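Ranutholm Fabric Rinse Concentrate, for sportswear and dark knits
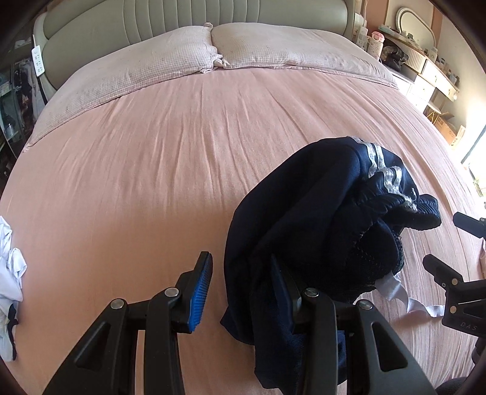 Frauke Albers writes that her old running clothes smelled again after ten minutes of wearing, even when they came fresh from the machine, and that two rounds with this rinse were needed before she stopped noticing it. We receive this kind of letter often, and two rounds is also our advice for clothes which are several years old.

The Ranutholm rinse is a liquid that you add in the last rinse of the washing machine, in the same drawer where the softener would go. It dissolves what the detergent leaves behind in synthetic and mixed fabrics. It contains no softener and no bleach. Please do not use it together with a softener in the same wash, they work against each other and you will waste both.

How to use
Fill the cap to the lower line for a normal load and to the upper line for a full load. Wash at the temperature on the care label. Close zippers and tie drawstrings before washing. Turn dark pieces inside out. For hand washing, put one small spoon in a basin of cool water, leave the garment for 20 minutes and rinse well.

Suitable for
Polyester, polyamide, elastane, cotton and mixtures of these. Reflective trims and printed numbers may be washed with it if the care label permits machine washing. Not suitable for silk, leather and down. With wool we have mixed experience, so please try first on a hidden place.

Smell
The standard version has a light smell of pine, which goes away on drying. There is also a version without perfume, it has the gray cap. Both cost the same.

Sizes
Small bottle, 200 ml, enough for up to 20 normal loads. The large can is sold only to clubs and laundries, please ask for a price. The measuring cap of the old Himard bottle does not fit on the new one, and its lines are different, so do not measure with it.

Storage
Keep closed, upright and away from frost. In December we ship only on Mondays, so that the parcels do not stay over the weekend in a cold depot. If the liquid has become cloudy, let it stand in a warm room and shake it. It can then be used as before.

Keep away from children. In case of contact with the eyes, rinse with plenty of water and see a doctor if it continues to burn.

Questions about orders go to Damian Pfister, questions about fabrics to Roswitha Meinecke. Both read German and English.

Page last changed 7/21/10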